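Term Limits and Council Leadership in Ellwood: Project Report

Submitted for the unit Comparative Local Government 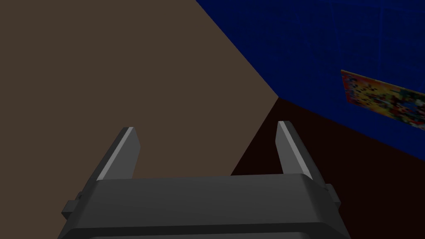
1. Background

The municipality of Ellwood has elected its mayor directly since the two former districts of Stimetti and Wemitico were merged. The charter adopted at the merger set a limit of two consecutive terms of four years each. An amendment passed by the council later removed the limit. The mayor in office at the time stood again and won, and then won the next election as well.

This report examines whether removal of the limit was followed by a change in how often council decisions went against the mayor's stated position. It does not assess the quality of those decisions or the conduct of any office holder.

2. Sources and method

The main source was the set of council minutes held at the Caderico public library. The minutes record 364 divisions over the four terms studied. A division was kept in the sample if the mayor had spoken for or against the motion before the vote and the minutes gave each councillor's vote by ward. Procedural motions were left out. After these rules were applied, 146 divisions remained.

Each was coded as "with" or "against" the mayor. Ties were coded as "with" when the mayor's casting vote decided the matter. Coding was done twice, with a gap between the two rounds, and differences were settled by going back to the minutes.

3. Results

Before the amendment, votes against the mayor were spread across most wards and most types of business. After it, they were fewer and came mainly from the Wemitico wards. Planning matters accounted for most of them. Budget motions moved the other way in the first term: several were defeated at first reading and passed later with changes.

The number of candidates for mayor also fell. There were 8 at the first election under the charter and 4 at the most recent.

4. Limitations

The minutes summarise debate and do not record it in full, so a mayor's position may have been missed where it was given only in committee. Motions withdrawn before a vote are not listed at all. If councillors became less willing to bring forward motions they expected to lose, the method used here would not detect it.

The merger is a second problem. Ward boundaries in Stimetti were redrawn during the second term, and some of the change in voting may be due to the new boundaries. The two effects could not be separated with the data available.

5. Further work

Committee papers for the planning portfolio are held in Caderico but are not yet indexed. Coding them by the same rules would allow a check on the ward pattern described in section 3.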